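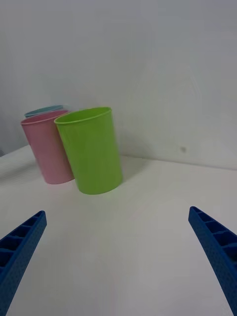
*Green, pink and pale blue cups, seen from one arm's wrist camera.*

I spent most of an afternoon at the Jellum lab in Campbell last month, and I came home with a page of scribbles and a strange new respect for plastic cups. The group there has a new result out on two-arm handling, and it's a fun one (at least if you've ever tried to get two robots to share a table without bumping elbows!).

The method is called Grondum. Most two-arm setups I've seen work from one big plan that covers both arms from start to finish, and if the first arm is a second late the whole thing goes sideways. Grondum lets each arm work out its own next move from its own wrist camera. The arms share one small thing, a running guess about which of them is going to end up with the object. When that guess tips far enough, the other arm backs off.

Kirsten Penner walked me through it at the whiteboard and went way too fast for me, but I got the main idea. The training data is all people driving the arms by hand, 1017 recorded runs of it, and in a good chunk of those the drivers were told to hesitate on purpose. So the arms learn what waiting looks like too, which I thought was pretty clever.

## Bottle by the cups

The task they talk about most in the write-up is a handover by way of the table. One arm deals with a bottle near a cluster of cups, and the second arm has to come in and take over without knocking into anything. Sounds easy. My kitchen says otherwise.

What makes it hard for the second arm is that a lot of what it needs to know is hidden. Cups stand behind other cups, and then there's a clear bottle with a dark lower half, and see-through plastic is a pain for cameras. From the second wrist you get the other arm's blue finger against the bottle and a whole lot of white table. 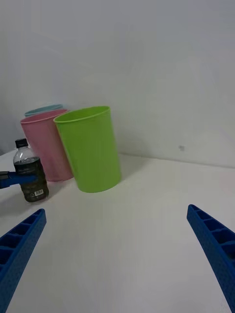
## So how well does it work?

They ran 172 test trials with the shared guess switched on, and 143 of them ended with the bottle where it was supposed to be and every cup still standing. With the guess switched off, the same two arms spent a lot of time both reaching, or both waiting, and I'm told the both-waiting runs are really dull to sit through. I asked Gordon Leclerc for that second score and he said they're rerunning it with new lighting before they put a number on it, so I'll update this when I hear back.

Most of the misses came at the very end, when the fingers are open on either side of the bottle and the arm has to pick a moment to close. Too early and one finger gets there first and shoves the thing. The fix they're trying now is a short pause with a second look from the wrist, right before closing. It costs them 2 seconds a try, and I don't think anybody in that room minds.

I also liked that they keep the cups close in for this part. A bare table would make for nicer scores, I'm sure, but who has a bare table?

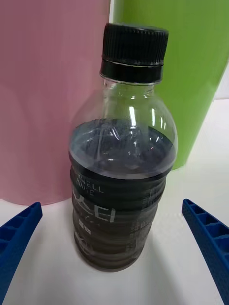 Estíbaliz Vallejo thinks the pause is a stopgap, and told me the arm should learn for itself when a second look is worth the time. She'd like to see the shared guess tried on soft things next, bags and cloth, where "who has it" gets a lot fuzzier. The write-up and the recorded runs are supposed to go up on the Jellum page in March, and I'll add the link once it's live.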